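Pleria Review: Two-Handed Capture Kit from Vekach

Zoila Quintero runs training for the Vekach kit, a pair of hand-held grippers rented out to teams that want demonstration data for household manipulation. The operator holds one gripper in each hand and does the job with the yellow fingers, and the recordings go to the customer for training a robot policy. We asked her about the bedroom package, which covers folding, sorting and laying out clothes.

"The fingers are the same shape the arm will carry later," Quintero said. "If an operator can't pick up a sleeve with them, the arm has no chance either."

She starts new operators on dark garments. Folds in black or navy cloth have little contrast, and a policy trained only on pale towels tends to miss the hem. The lower edge is the usual first grasp.

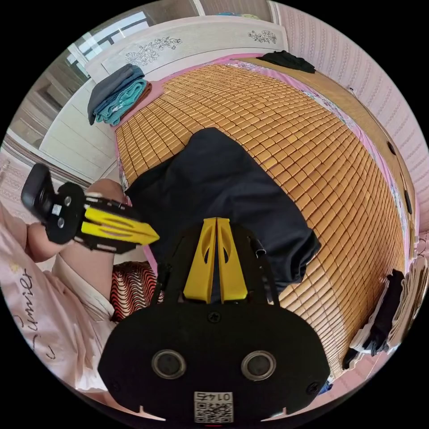 Clothes work on a bamboo mat, with a gripper in each hand.

The mat was a customer request. Cillham, which leases the kit in November, wanted surfaces found in ordinary homes, and a tiled mat behaves differently from a sheet. "Cloth slides on it," Quintero said. "You close the fingers a little low and they ride over the tiles. On a mattress they sink in. We log the two surfaces separately."

A standard bedroom order is 255 episodes. Dineo Xaba, who checks the recordings at Vekach, said some 51 of those are usually sent back on a first order, mostly for fast wrist motion. The rate drops once operators learn to pause before closing.

Her other complaint is windows. Exposure shifts when the operator turns from the bed toward daylight, and the first moments after the turn can be hard to track.

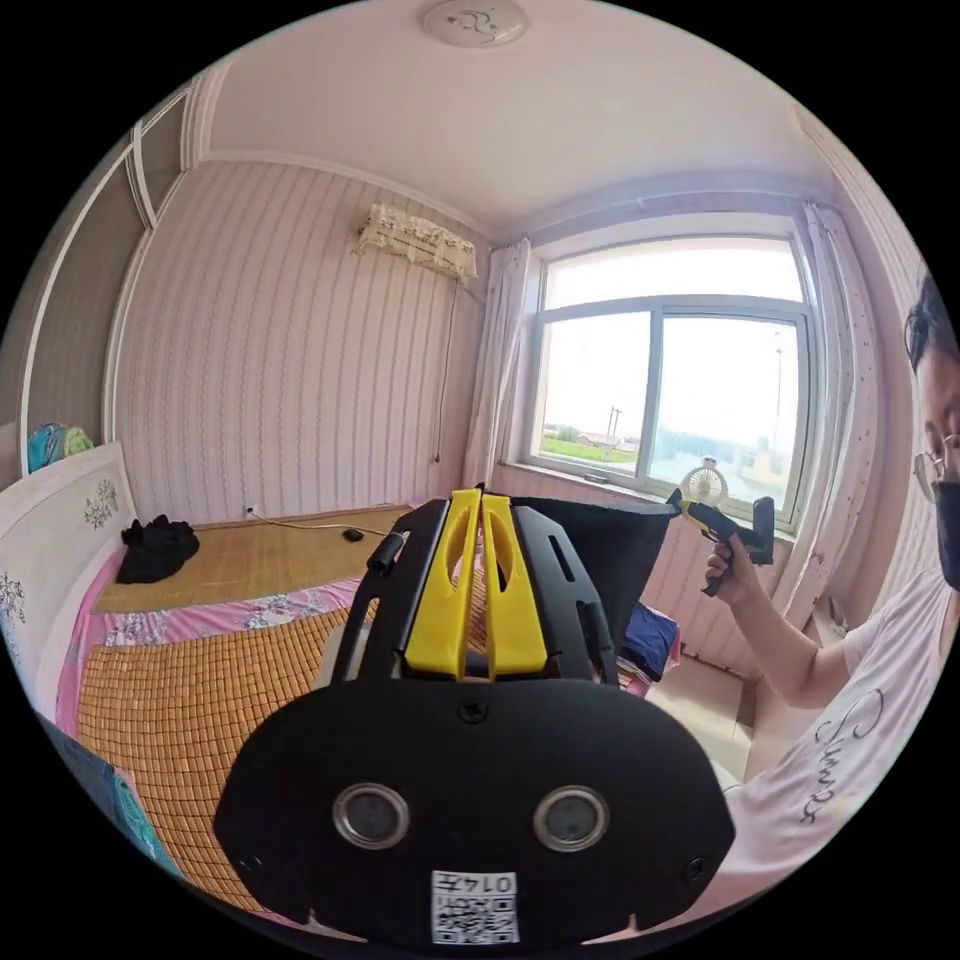 "We ask for the turn anyway," Xaba said. "A robot in a bedroom will face the window at some point - there is no use pretending it won't." She prefers plain walls kept to a minimum for the same tracking reason, and leaves furniture where it stands.

Support is by email, with replies inside one working shift. Spare fingers are sold in pairs. Quintero advises ordering two pairs with any clothing package and changing both fingers on a gripper together.

The kit has no force sensing at the fingertips. Quintero said a version is being tested, and she would not give a release month.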